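A Morning at the Palumbo Mill Open Day

4 min read

The Palumbo mill in Nuldale opens its doors to the public once a year, in June, and this time I got a ticket. The mill makes cotton fabric for bedding and children's sleepwear. I have written about yarn shops for years but had never stood next to a working loom.

The bus from Cladska stops at the bottom of the hill and the walk up is steeper than the map suggests. At the gate we were given ear plugs and a visitor sticker and split into two groups. Mine was led by Leonilde Salgado, who started in the warping room and now runs the finishing side.

Warping comes first. The yarn is wound off cones onto a long beam, and each sheet of warp on the day's run had 2,071 ends. If one breaks, the machine stops and someone has to find it and tie it in by hand. We watched this happen once and it was done before most of us had worked out which thread it was.

The weaving shed is loud even with plugs in, so Leonilde did her talking in the corridor. Plain cloth for sheets is woven at one end and checks at the other. A gingham is still an ordinary plain weave. The colored yarns are dyed beforehand and laid in equal bands both ways, so the pattern is in the cloth and looks the same on both sides.
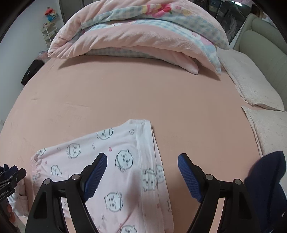 Prints are handled in a separate building across the yard. Gonçalo Bettencourt showed us the rotary screens, one for each color. A small repeat with a gray outline on a pale ground needs few screens, but the outline has to land cleanly or faces come out smudged. He passed around some rejected lengths and asked us to find the fault. I found mine on the second try.

Finishing was the part I liked best. The cloth is washed, stretched back to width and dried, then inspected on a lit table. Knits for baby clothes go through a softer wash and are tested for shrinkage.

Lunch was soup and bread in the canteen. The shop is next to it and sells seconds by weight. I bought a remnant of blue check and a pillowcase with a crooked hem.

The tour is not suitable for strollers — there are steps between most of the buildings. Wear flat shoes and bring a bottle of water.

Comments

Aurora Meireles
My aunt worked in the weaving shed. She could lip-read across a room by the time she retired.

Vasco Bragança
Is the shop open on normal days or only for the event?

Meriem Saber
Vasco, it was open on weekday mornings when I went last year, but call first. The Voreck outlet has more sheets if that's what you want.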